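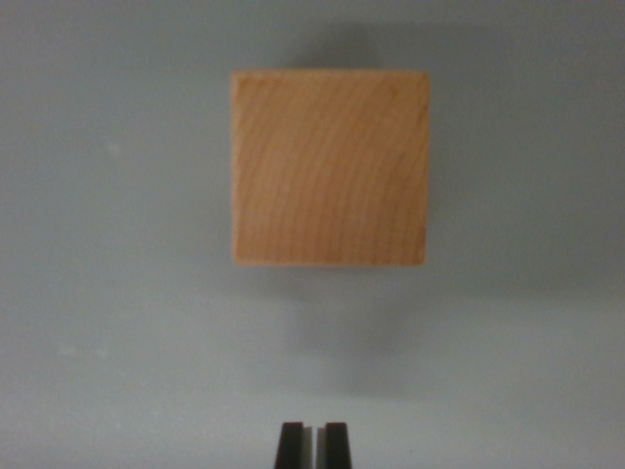 Kapitel 4: Was ist eigentlich ein Volumen?

Lehrbuch > Mathematik zum Mitdenken > Körper und Räume

Rubrik: Geometrie & Messen

Als ich im Mai meine Küche in Kisten gepackt habe, stand ich irgendwann vor einem Karton und dachte: Da geht doch noch was rein! Ging aber nicht. Ich hatte die Grundfläche im Blick und die Höhe schlicht vergessen – ein Klassiker, den ich auch in Klassenarbeiten ständig sehe.

Fangen wir also klein an, mit einem Würfel. Von oben betrachtet bleibt von ihm nur ein Quadrat übrig, und wie hoch er ist, müsst ihr euch dazudenken (oder eben messen). Mein Kollege Ridwan Goh lässt seine Klasse an der Stelle immer erst schätzen: Wie viele Würfel mit 1 cm Kantenlänge passen in eine Schachtel, die 10 cm lang, 5 cm breit und 4 cm hoch ist? Die Antworten gehen wild durcheinander, gern wird 50 gerufen, weil jemand nur die unterste Schicht zählt. Es sind 200.

Merkt euch für den Anfang diese Schichten. Eine Schicht legen, dann stapeln – mehr steckt hinter der Formel V = a · b · c erst mal nicht. In Abschnitt 4.1 bauen wir das in Ruhe nach, holt euch dafür schon mal Karopapier und eine Schere.

802 Mal geteilt · 50 Kommentare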